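Home Session Safety Checklist: Hand-Held Grippers
With comments from the Broltbridge floor team
Last reviewed Friday, January 13, 2023

Hello again, and thank you for opening this before you head out the door! Most of you know the list by heart by now, but Pádraig Moriarty and I have gone through it line by line over a good many cups of tea, and several of the comments below are new. Please fill in a fresh copy for every home, even if you were in the same one yesterday.

1. Before you leave the depot

[ ] Pivot pins seated, none standing proud of the frame.
[ ] Grip pads whole and firmly stuck down, with no lifting corners.
[ ] Jaws open and close freely through the full travel.
[ ] No cracks or sharp burrs on the plastic.
Comment: Run a thumb along the frame with the tool at rest, slowly, and then do it again on the other side. We had a burr at Prellorthorpe last May that went straight through a pillowcase, and the family was very kind about it, but I would like not to test their kindness twice.

[ ] Pads wiped clean.
Comment: A plain damp cloth, then a dry one. Please don't use the orange spray from the cleaning cupboard, which leaves a film.

2. In the room

[ ] Resident has agreed to the rooms and the items on the sheet.
[ ] Walking path clear on the side of the bed you will work from.
[ ] Cords, bags and shoes moved off the floor, with permission.
[ ] Enough light to see the jaws and your own feet.
Comment: Evening sessions need a second look at the light. Ask before switching on a lamp, and ask before drawing a curtain too. It's their bedroom, and a little courtesy makes the whole visit go more easily.

3. Handling clothes and bedding

[ ] Pockets checked by hand before the gripper goes near them.
[ ] Fabric held clear of the pivots.
[ ] Free hand kept away from the jaws while they close.
[ ] Nothing lifted above shoulder height.
Comment: Dark, soft things are the ones to be patient with, as the folds are hard to make out against a black jaw. Close gently, pause, look, and then lift.

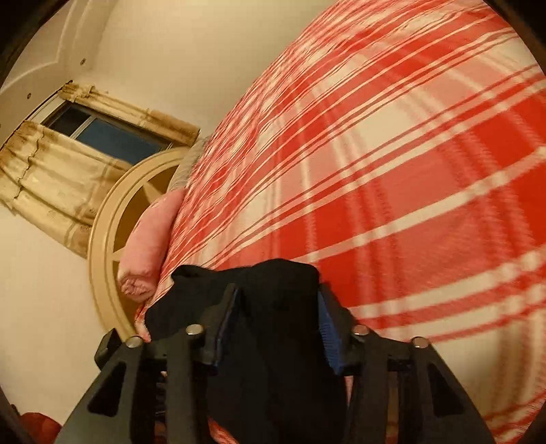 What should I do if fabric gets caught in a pivot?

Stop, let the jaws relax, and set the tool down on a flat surface before you touch anything. Ease the cloth out by hand in the direction it went in, and never pull it free by working the trigger. If it won't come, leave it alone and ring the desk.

4. Breaks and time

[ ] Break taken after every 30 minutes of gripping.
[ ] Hands and wrists stretched, tool out of the hand.
Comment: Elango Marar asked whether two short breaks can be swapped for one long one. I understand the wish, but please don't, your wrists will thank you.

5. Before you go

[ ] Everything put back where the resident wants it.
[ ] Tool back in its case with the jaws closed.
[ ] Cycle count entered on the back page. At 1000 cycles the tool goes to Krasniqi for service, whatever its condition.
[ ] Near misses written down, even the silly ones.

Completed sheets go in the tray at Bidanness or by email to the desk.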